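**Wool overcoat smells like a wet dog whenever it rains, can it be saved?**

Posted by **skorotley_sue**, 11/25/21

Hi all, hoping somebody here knows wool better than I do. I bought a long Lasis overcoat secondhand back in August (charcoal, herringbone, fully lined, gorgeous) and it was too warm to wear it until a couple of weeks ago. Dry, it smells like nothing much. Maybe a little like closet. But the second I get caught in drizzle, even five minutes between the bus and work, it smells like a big wet dog, and then it goes on smelling for the rest of the day on the back of my chair.

What I've tried so far: hanging it outside on the porch for a whole weekend, a fabric spray from the supermarket (now it smells like a wet dog at a florist), and one trip to the cleaner on my street, who charged me $21 and gave it back exactly the same. The label says dry clean only, 80 wool and the rest nylon. The lining is what I'm worried about, it's some kind of slippery satin and one seam under the left arm is already going.

I paid very little for it so I don't want to spend a fortune, but I do love it and the new ones are out of my league. Can I wash it at home? Is it ruined? Is this just what wool does and I should get over it?

---

**Frans Dewulf**

Some of it is just what wool does! Wet wool has a smell, all of it, even the expensive stuff, and I say that as someone with far too many coats. But it should be faint and it should be gone once the coat is dry. If it hangs around all day I'd guess there's old sweat or storage must in there, and it's more likely to be in the lining and the interlining than in the wool itself. Dry cleaning solvent is great on grease and pretty poor on sweat, so I'm not surprised your cleaner didn't shift it.

I had the same thing with a Wedley topcoat, made in 2000 or so going by the label, and what worked for me was vodka. The cheapest you can find, in a clean spray bottle, no water added. Turn the coat inside out, mist the lining at the armpits, the collar and down the center back until it's damp but not dripping, and hang it on a wide hanger somewhere with moving air. Test it first on the inside of the hem, some acetate linings don't get along with alcohol and you'd rather find out down there. I did mine three evenings in a row.

After that, steam the outside from a few inches away (don't press, you'll flatten the herringbone) and brush it downward with a proper clothes brush while it's still a bit warm. Let it hang at least 12 hours before you wear it or put it away.

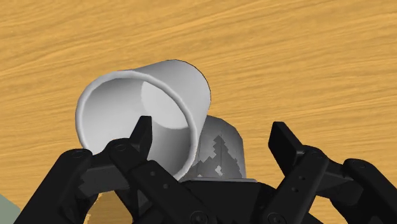

skorotley_sue wrote back the same night to ask whether the vodka would leave its own smell behind, and whether she should get the armpit seam fixed before or after.

No smell at all once it's dry, it goes off in an hour or two. And seam first, please! Misting and handling a lining that's already coming apart will only open it further. It's a ten minute job with a slip stitch if you have matching thread. If the satin is fraying back from the seam, take it to somebody, because then it needs a little patch underneath and those are fiddly.

Please don't wash it at home. I know people do it with unlined wool and get away with it, but a tailored coat has canvas or fusible in the chest and they don't all shrink at the same rate. I ruined a nice Peeters jacket that way and the lapels looked like bacon.

---

**coldhands**

just put it in the freezer overnight in a bag. kills everything. works on jeans

---

**Marlow B.**

The freezer is for moths, I don't think it does a thing for smells. It didn't for my peacoat anyway, it came out cold and smelly.

I agree with Frans on most of it but I'd try another cleaner before giving up, and ask specifically for wet cleaning. It's a different process and not every shop does it. You have to say the word sweat to them, otherwise they run it through with everything else. Mine quoted me around $30 for a full length coat, plus 13 if I wanted the lining restitched, and that did include collar and pockets.

Check the pockets too, by the way. I once spent a month blaming a coat when it was a leather glove gone moldy down inside the lining, it had slipped through a hole.

---

**skorotley_sue**

No glove, but there IS a hole in the right pocket and I fished out a bus ticket and a very old cough drop! Seam is stitched (badly). Two evenings of vodka so far and the hem test was fine. It's supposed to rain on Saturday so I'll wear it out and report back.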